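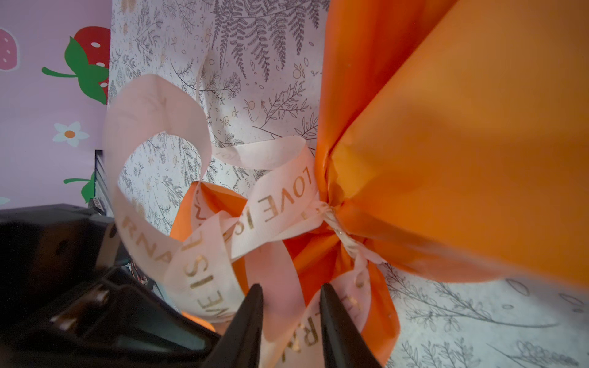
How do you stop a bow going flat when the parcel has to be moved about a lot?

Tie it over a second, stiffer layer. Tissue on its own gives up after a few goes, but with a ribbon threaded through the knot the loops have something to lean on, and you can fluff them back out with a finger.

I get asked that one more than anything else since I started helping with the robotics club at Furnival, so I thought I'd put all my parcel tips on one page. The club (eleven to fourteen year olds, very loud, lovely) are doing a project this term where the arm has to pick up a wrapped present, carry it across the table and put it down with the bow still looking like a bow. I know nothing whatever about motors. I do know about wrapping, having spent far too many Christmases on the counter at Hostamwood, and that's how I got roped in.

Most of these work just as well if the only thing handling your presents is an impatient nephew.

Paper

Go for the heavier stuff. Thin paper splits at the corners the first time something pinches it, and then the split runs. We started in October on bargain rolls and went through one in a single afternoon. The matt papers with a leafy print are my favourites, as a busy pattern hides creases and bits of tape a treat. Plain gold shows every thumbprint.

Fold the cut edge under before you tape it down, a finger's width is plenty. If you leave it raw it'll catch on things, and a gripper will find that edge every single time! So will a cat.

Don't wrap too tight. I always used to pull mine like a drum, and Shahzad Tanoli, who runs the club, pointed out that the children's slightly baggy ones were being picked up better than mine. I was a bit put out. But do pull the ends snug, or the whole thing slides about inside its own paper.

Tape

Double-sided on the long seam, ordinary on the ends. Keep it away from wherever the parcel will be held. The fingers on the arm grip the parcel and if they touch a tacky bit the parcel comes back up again when it's meant to be staying put. Very funny the first time.

Stick your strips along the table edge before you start. I know everyone says it. Do it anyway.

Bows

Tissue makes a much bigger bow than ribbon for the money, and orange or red shows up from the back of the room. Cut a long strip, scrunch it loosely along its length (don't twist it yet), and only twist at the point where the knot's going to go. Cinch it hard there. If the middle's slack the whole thing flops over by teatime.

Then take your satin ribbon through and round the knot, and leave one big open loop standing up. Pink over orange sounds dreadful and looks wonderful. I like the printed ribbon with gold lettering, we've got one with LOVE IS all the way along it, and the children fell about laughing at a robot being given something so soppy. It has stayed on the practice parcel ever since and I'm not allowed to change it.

Satin slips, mind. A half hitch, then another half hitch the other way, and a dab of glue stick under the knot where it can't be seen. Cut your ribbon ends on the slant or they'll fray. You can seal them with a quick pass near a candle at home but we don't do that at school, for reasons you can imagine, so it's clear nail varnish there.

If the arm is going to take hold by the bow (two of the teams insist on this, they think it looks cleverer), make the knot fatter than you'd ever want for a real present. Give it something to close on. Come down with one finger either side of the ribbon and close slowly. The teams who closed quickly got a handful of tissue and no parcel.

Teams who grab the box by its sides have an easier time of it but they must leave the loops well clear. Pin them up with a clothes peg while you're practising.

Weights and boxes

An empty box is a nuisance. It skates. Put a bag of rice in the bottom, 300 grams is right for a shoebox, and tape the bag down so it can't slump into one corner. Before we taped it the parcel kept tipping nose first and everybody blamed the programming.

Rice is also cheap if it bursts. Lentils roll further. Ask me how I know.

Saving bits

Keep a tin for offcuts. I use an old Prolano biscuit tin and there's always enough in there for a small bow. Flat tissue can be ironed on the very lowest setting with no steam, between two tea towels, and it'll do another round or two. Not the shiny sort though, try a scrap first.

Ribbon wants winding round a bit of card with a slit in each end. Loose ribbon in a drawer becomes one large ribbon.

Boxes with lids are worth hoarding, and you can wrap the lid and the base separately so they open without tearing anything. That saved us a lot of paper once I'd thought of it, which took me until week four.

On the day

The regional heat is in the sports hall at Presix and each team gets 40 seconds on the table. Things to pack in the box, for any parents reading:

Spare ribbon, already cut
Two spare bows, made up, in a shoebox with the lid on so they don't squash
Scissors (the good ones, labelled, I want them back)
Glue stick
A damp cloth for the gripper pads, they pick up fluff and stop holding
A flannel or bit of non-slip matting to stand the parcel on
Snacks, more than you think

Fluff the bow last thing, after the parcel's on its mark. Start from the underneath loops and work up. Then hands off! Last year a very proud dad gave it one more tweak as the timer started and that was that.

There's a points bonus for presentation now, up to 80 if the judges are feeling kind, so all my fussing over slanted ends might pay for itself at last. Shahzad says the scoring sheet is being changed again before the heat, so check with him and not with me.

Someone asked in the comments about wrapping cylinders. I avoid them. Put it in a box.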